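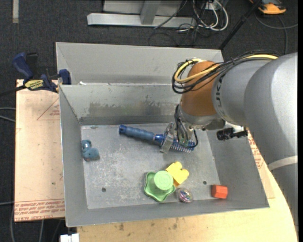

Brush in the gripper over the near bin.

Jan 1, 2021

Lab to myself, so I worked on the grasp planner. The version Renata Makowska merged in September scores every candidate against the full point cloud, and the bin walls take most of the budget. I now crop the cloud to the bin model before sampling. Planning time for one pick is under the 200 ms limit with 3000 candidates. Without the crop it was over 95 candidates before the limit hit, then a timeout.

Remaining problems:

The clear ball still comes back from the depth sensor as holes. The segmenter merges it with the yellow piece next to it. Maja Kubiak suggested masking on color first and filling depth from the floor plane. Not tried yet.

Long objects. The brush gets a grasp on the handle with the head hanging off to one side, and the collision checker only knows the gripper. Attached-object geometry needs to go into the planning scene before the retract move - at present it is added after.

Cable model is still a single capsule. Too fat at the wrist, so wall-side approaches get rejected. Split it into 2 and rerun.

Pushed the crop to the Zamau branch. Did not touch the controller gains.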